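Werkstattgemeinschaft Grundach
Protokoll der Sitzung zum Greiferbau (Projekt »Aron«)

Datum: 24.12.24
Anwesend: Jaanus Petrauskas (Leitung), Moushumi Dewan, Arif Pramanik, Johannes Kekana, Barrett Sorensen (Protokoll)
Entschuldigt: keine

TOP 1 Protokoll der letzten Sitzung

Genehmigt mit einer Änderung. Im alten Protokoll stand, der Handgreifer sei »im Wesentlichen fertig«. Der Protokollant hat das selbst geschrieben und nimmt es zurück. Neuer Wortlaut: »Der Handgreifer lässt sich halten und schließen.«

TOP 2 Stand Handgreifer

Arif berichtet. Die Finger sitzen auf den neuen Sockeln, die gerippten Polster in Magenta sind aufgeklebt. Seit dem Umbau hat er 124 Griffe von Hand aufgezeichnet, alle an Kleinteilen auf einer Tischplatte. Er hält das für eine brauchbare Grundlage und möchte im neuen Jahr auf 1.000 kommen.

Jaanus fragt, was eine Aufzeichnung wert ist, bei der ein Mensch den Greifer führt und jeden Fehler unbewusst ausgleicht. Arif sagt, genau dafür sei das Handgerät gebaut. Jaanus bleibt dabei, dass man damit vor allem misst, wie geschickt Arif ist. Im Protokoll festgehalten auf Wunsch beider.

19 der Aufzeichnungen sind nach Arifs eigener Zählung unbrauchbar, weil der Gegenstand im Bild hinter einem Finger verschwindet. Moushumi möchte wissen, ob die übrigen jemand außer Arif angesehen hat. Das ist nicht der Fall.

TOP 3 Testaufbau im Freien

Arif schlägt vor, den runden Glastisch als festen Testplatz zu nehmen. Die Platte ist strukturiert, die Sonne fällt direkt darauf, und bei den Gegenständen ist von der schwarzen Computermaus bis zum gelben Zettel alles dabei, was auch auf einem normalen Schreibtisch herumliegt. Wer dort zurechtkommt, komme überall zurecht, so Arif. Der Protokollant hält diesen Satz für gewagt. Glas im Sonnenlicht ist eine Schwierigkeit, aber eben eine bestimmte, und über eine matte Werkbank sagt sie wenig.

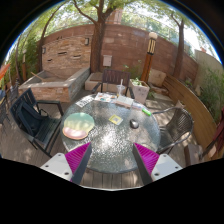 Moushumi wandte ein, flache Sachen wie der Zettel seien mit zwei dicken Fingern ohnehin kaum aufzunehmen, egal auf welchem Tisch, und man solle sie aus der Liste streichen, bevor wieder jemand drei Abende an der Fingerspitze feilt. Die Maus sei eher machbar, beim Trinkbecher wolle sie erst sehen, wie viel Druck der Greifer überhaupt ausübt.

Arif möchte den Zettel behalten, notfalls als Fall, bei dem der Greifer erkennt, dass er nichts ausrichten kann. Johannes fragt, womit er das erkennen soll. Ein Kraftsensor ist bisher nicht eingebaut. Arif verweist auf die Kamera. Keine Einigung.

Beschluss: Der Tisch wird als ein Testplatz von mehreren geführt, dazu kommt die Werkbank drinnen. Jeder Gegenstand wird an beiden Plätzen gegriffen, sonst zählt er nicht. Becher bis auf Weiteres nur leer.
Abstimmung: 4 dafür, Arif enthält sich.

TOP 4 Fingerpolster

Johannes hat die Polster nach einem Entwurf aus der Bepari-Sammlung gedruckt und ist mit den Rippen nicht zufrieden. Auf Papier rutschen sie, auf glattem Kunststoff halten sie, solange man gerade ansetzt. Er würde gern ein weicheres Material probieren und bittet um eine Rolle aus der gemeinsamen Kasse.

Jaanus ist dagegen, jetzt das Material zu wechseln. Dann seien die bisherigen Aufzeichnungen mit den neuen nicht mehr zu vergleichen, und man fange zum dritten Mal von vorne an. Johannes antwortet, mit schlechten Polstern weiterzumessen sei auch kein Gewinn.

Beschluss: Johannes druckt ein Paar aus dem Material, das noch im Regal liegt. Getestet wird am zweiten Handgreifer, der erste bleibt, wie er ist.

Nebenbei: Die Schrauben an den Sockeln lockern sich nach längerem Gebrauch. Barrett bringt Sicherungslack mit.

TOP 5 Roboterarm

Der Arm von Grurkcombe ist bestellt, ein Liefertermin liegt nicht vor. Moushumi hat zweimal nachgefragt und zweimal denselben Textbaustein bekommen. Arif rechnet trotzdem fest mit dem Arm und hat die Halterung schon gezeichnet. Der Protokollant merkt an, dass die Lochabstände in der Zeichnung aus einem Werbeblatt stammen — gebohrt wird also bitte erst, wenn der Arm auf dem Tisch steht.

Über die Vorführung beim Tag der offenen Tür wurde länger gesprochen. Jaanus will keine Ankündigung, in der das Wort »selbstständig« vorkommt. Bisher greift der Aufbau nichts selbstständig. Der Aushang wird als »Handgreifer zum Ausprobieren« formuliert, Moushumi übernimmt den Text.

TOP 6 Aufgaben

Arif: unbrauchbare Aufzeichnungen in einen eigenen Ordner, nichts löschen
Moushumi: Durchsicht der übrigen Aufzeichnungen, Aushang
Johannes: neue Polster für den zweiten Greifer
Barrett: Sicherungslack, Gegenstandsliste für beide Testplätze
Jaanus: klärt, wer den Schlüssel zum Materialschrank hat

TOP 7 Verschiedenes

Der Lötplatz war wieder nicht abgeschaltet. Das Ladegerät mit dem grünen Klebeband gehört Johannes und soll in der Werkstatt bleiben.

Nächste Sitzung nach Absprache über die Liste.

Für das Protokoll: Barrett Sorensen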